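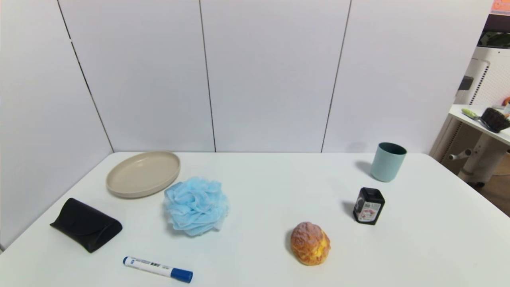
Figure 1. Table with assorted items before sorting.

Section 4. Clearing and Resetting a Shared Table

4.1 Purpose

This section sets out the procedure for clearing a shared table in a Werkora room and returning it to a condition suitable for the next user. It applies to all tables with a smooth, light-coloured top, including those placed against wall panels. Storage of personal belongings overnight is covered in Section 6.

The procedure is to be followed at the end of each booking and whenever food has been set down on the tabletop. It supersedes the instructions issued in March.

4.2 Items Required

Before starting, have the following within reach:

One sorting tray, Drirkton pattern, 58 cm in length
Two clean microfibre cloths
Neutral-coloured paper towel
Mild dishwashing liquid, diluted in warm water
One covered food container
Tie-on labels and a pen

NOTE: The Drirkton tray has a raised divider. Food and tableware are carried on one side only, and personal articles on the other.

4.3 Order of Clearing

Items are removed by category, in the order given. Clearing from one end of the table to the other is not recommended where pastry or other unwrapped food is present, as crumbs and filling are easily transferred to fabric and netting.

1. Remove unwrapped food first. A filled pastry, such as the cream puff in Figure 1, is lifted from beneath with a piece of paper towel. Do not grip it from the sides. Where the crust has split and filling is visible, support the split side.

2. Place the food in the covered container. If the owner is present, ask whether it is to be kept. If the owner cannot be found, discard it in the organics bin.

CAUTION: Cream-filled pastry must not be returned to the refrigerator if the length of time it has been on the table is unknown.

3. Collect plates and cups. Plastic tableware is to be carried to the kitchenette and washed by hand. Check the inside of each cup before lifting it, particularly where the cup is a dark colour within and the contents are difficult to see.

4. Collect writing instruments. Confirm that the cap of each whiteboard marker is pushed fully home, then return the marker to the ledge of the nearest whiteboard. Markers are stored horizontally.

5. Collect spectacle cases. A folding case is to be handled closed and is not to be pressed flat. Do not open a case to identify its owner. Attach a label showing the room and the table, and place the case in the lost property drawer.

6. Collect bath and toiletry articles. Mesh poufs are held by the tie or tag where one is fitted, so that the netting is not pulled out of shape. A damp pouf is hung to dry and must not be put in a closed drawer.

7. Collect small bottles, jars and other lidded containers. Check that the lid is secure and keep the container upright. A decorated label is not a reliable guide to the contents; where the contents cannot be established, leave the lid on and refer the item to the front desk.

NOTE: Items in steps 5 to 7 are regarded as personal property and are held at the front desk under register form 916.

4.4 Cleaning the Tabletop

1. Pick up loose crumbs with a dry cloth, working toward the near edge. Hold the sorting tray below the edge to catch them.

2. Wipe the surface with the second cloth, dampened in the diluted dishwashing liquid. Use straight, overlapping strokes.

3. Treat marker ink separately. Apply a small amount of Gusia surface cleaner to paper towel and dab the mark. Do not spray the cleaner directly onto the table.

4. Dry the surface with paper towel, including the back edge nearest the wall.

CAUTION: Abrasive pads and scouring powders must not be used on matte finishes. Polished patches caused by abrasion cannot be repaired.

5. Inspect the tabletop from a low angle. Sugar residue shows as a dull film and should be wiped a second time.

4.5 Resetting

Leave the table bare unless the next booking specifies otherwise. Where tableware has been requested, set the plate toward the back of the table and the cup to its right, clear of the edge. Rinse both cloths, hang them on the rail, and return the tray to its shelf.

Replacement trays and cloths may be ordered through Wijesinghe Supply, quoting catalogue number 3000.

Section revised July 5, 2021.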